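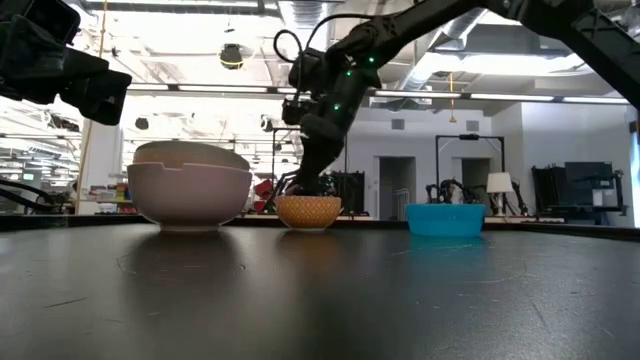
Start | Wissen | Basteln | Küche und Haus | Kontakt

Seite drucken | Per E-Mail senden

Warum Schüsseln ineinander passen

Schüsseln gibt es in fast jeder Küche. Man isst Müsli daraus, rührt Teig darin oder legt Obst hinein. Im Schrank stehen sie meistens ineinander. Mit Flaschen geht das nicht, mit Bechern nur manchmal.

Eine Schüssel ist oben weiter als unten. Deshalb kann der untere Teil einer zweiten Schüssel in die Öffnung der ersten rutschen. Wie tief sie rutscht, hängt von der Form ab. Sind die Wände sehr schräg, verschwindet die obere Schüssel fast ganz in der unteren. Sind die Wände steil und bauchig, bleibt sie weiter oben hängen und ragt heraus. Manchmal steht sie dann auch schief, so wie die beige-rosa Schüssel in der großen blassrosa Schüssel auf unserem Bild.

Der Fuß

Viele Schüsseln aus Keramik haben unten einen Ring. Er heißt Fuß oder Standring. Wenn du eine Müslischale umdrehst, kannst du ihn mit dem Finger fühlen. Oft ist er rau, während der Rest der Schale glatt ist. Auf einem Ring steht eine Schüssel sicherer als auf einem ganz flachen Boden, denn ein Boden aus Ton wird beim Brennen leicht ein wenig krumm. Dann wackelt die Schüssel.

Wie eine Keramikschüssel entsteht

Ton ist eine Art Erde. Mit Wasser wird er weich und lässt sich kneten. In der Töpferei Rosales in Plollholm formt Kamran Marwat daraus Schüsseln auf einer Drehscheibe. Er drückt mit den Daumen ein Loch in die Mitte und zieht mit den Fingern die Wand hoch. Danach muss die Schüssel trocknen. Das dauert mehrere Tage.

Nun kommt sie in den Brennofen. Er wird viel heißer als ein Backofen. Der Ton wird darin hart und löst sich auch in Wasser nicht mehr auf.

In der Töpferei wird jede Schüssel 2-mal gebrannt. Vor dem zweiten Brand bekommt sie eine Glasur. Das ist ein flüssiger Brei aus fein gemahlenem Gestein und Wasser. Im Ofen schmilzt er und wird zu einer dünnen Schicht Glas. Die Schicht glänzt, und Suppe kann nicht in den Ton einziehen. Unten am Fuß wischt man die Glasur vorher ab. Sonst würde die Schüssel im Ofen festkleben. Daher kommt die raue Stelle, die du fühlen kannst.

Woher kommt die Farbe?

Farben in der Glasur kommen oft von Metallen. Eisen kann Braun, Gelb oder Grün ergeben, Kobalt ergibt Blau. Vor dem Brand sieht man das meistens noch nicht. Manche Glasurbreie sind grau und werden erst im Ofen bunt.

Muster aus Punkten oder Rauten kann man mit dem Pinsel malen, stempeln oder mit einem bedruckten Blatt aufbringen. Beim Malen sind die Punkte nie alle gleich groß.

Schüsseln aus Kunststoff

Eine Kunststoffschüssel wird in einer Fabrik gemacht. Kleine Körner aus Kunststoff werden geschmolzen und in eine Form gepresst. Die Form wird gekühlt, und die Schüssel fällt heraus. Die Farbe ist schon in den Körnern oder wird dazugemischt. Sie geht durch die ganze Wand. Bekommt die Schüssel einen Kratzer, ist sie darunter genauso türkis oder rot wie außen.

Kunststoff ist leicht und geht beim Herunterfallen nicht so schnell kaputt. Sehr heiß darf er aber nicht werden. Auf die Herdplatte gehört er nie. Eine Keramikschüssel ist schwerer. In Plollholm haben wir zwei auf die Waage gestellt: Die kleine wog 290 Gramm, die große 742 Gramm.

Probier es aus: Schüsseln stapeln

Du brauchst 4 Schüsseln aus der Küche. Frag vorher, welche du nehmen darfst.

Stell sie nebeneinander auf den Tisch. Überlege, welche in welche passt, und probiere es dann. Schau von der Seite, ob die obere gerade steht. Drück sie nicht fest hinein, sonst klemmt sie. Stell auch einmal eine große Schüssel auf eine kleine. Was passiert? Meistens kippelt sie, und die kleine ist nicht mehr zu sehen.

Wenn der Tisch dunkel und glatt ist, geh mit den Augen tief hinunter, bis du fast auf der Höhe der Tischplatte bist. Vor den Schüsseln siehst du farbige Flecken auf dem Tisch. Das sind Spiegelungen. Eine matte Platte spiegelt auch ein bisschen, aber verschwommen. Helle und kräftige Farben erkennst du darin am besten.

Wörter zum Merken

Glasur: die dünne Glasschicht auf der Keramik
Standring: der Ring unter der Schüssel
Rand: der obere Abschluss, an dem man trinkt oder den Löffel abstreift
Brand: das Erhitzen des Tons im Ofen

Seite drucken | Per E-Mail senden

Nach oben | Kontakt | Impressum | © Bruter Kinderwissen, 3. November 2024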